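The Ferry to Sekska

The ferry had stopped taking cars by then, so my brother left the ute at Zorkthorpe and we carried everything on by hand. There were two bags of clothes, the esky, a box of kitchen things and our mother's sewing machine, which weighed more than the rest put together. The man on the ramp looked at it and said it would have to go below. My brother said it wouldn't. The man shrugged and went back to his rope.

We sat on the left side because that was where she always sat. It was cold for September and the windows had fogged up. My brother wiped a patch with his sleeve and looked out of it the whole way over, though there was only grey water and now and then a channel marker.

"Did you ring the agent?" he said.

"Twice."

"And?"

"She'll leave the key at the Mockus store."

He nodded. The Mockus store had sold us bait and icy poles when we were kids, and later it sold us beer without asking how old we were. I had thought it was closed. When we got there it had a new awning and a coffee machine, and the girl at the counter handed me the key in an envelope with my surname spelled wrong.

The house was up the hill at number 46. It was the same green. The agent had mown the front but not the back, and the side gate had come off its top hinge and was leaning on the tap. Inside it smelled of closed cupboards. My brother put the sewing machine on the table where it used to live and stood with his hands on either side of it.

"She'd want it by the window," I said.

"She's not going to be using it."

He moved it to the window anyway.

We had four days to decide. The offer was from a company called Kavon that was buying up the whole row, and the letter said they would honour it until the end of the week. My brother wanted to take it. He had a roof to fix and a daughter starting high school. I had no particular reason for wanting to keep the place, and I had told him that on the phone, and he had said that in that case there was no argument. But I'd asked to come over first, and he had agreed, and now we were both in the kitchen unpacking tins as if we were staying the summer.

There was still gas in the bottle. I found the matches in the drawer with the string and the candle ends and cooked sausages and onions, and we ate them off the good plates. Afterwards he dried and I washed. He asked if I remembered the year the ferry broke down and we were stuck for eleven days, and Mum made pancakes until the flour ran out. I did remember. I remembered her being cross the whole time. He remembered her singing.

"Maybe it was both," he said.

It rained in the night. I heard him get up and put a bucket in the hallway, in the spot where the bucket always went, and go back to bed without turning on a light.

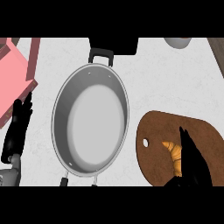

What would it cost to keep the house one more year? My brother had worked it out on the back of the Kavon letter: the rates, the insurance, and 216 dollars for a bloke to see to the leak.

I read the figures over breakfast. He had added them up, crossed out the total and added them again, and he'd come to the same number. Then underneath he had divided it by 2.

"That's your half," he said.

"I can see that."

"I'm not saying yes."

"No."

He took his tea out to the back step. The grass was up past his knees and soaking. After a while he walked down through it to the side gate, lifted it off the tap and held it up against the post, looking at where the hinge had pulled away.

"Is there a screwdriver in that box?" he called.

I went to look.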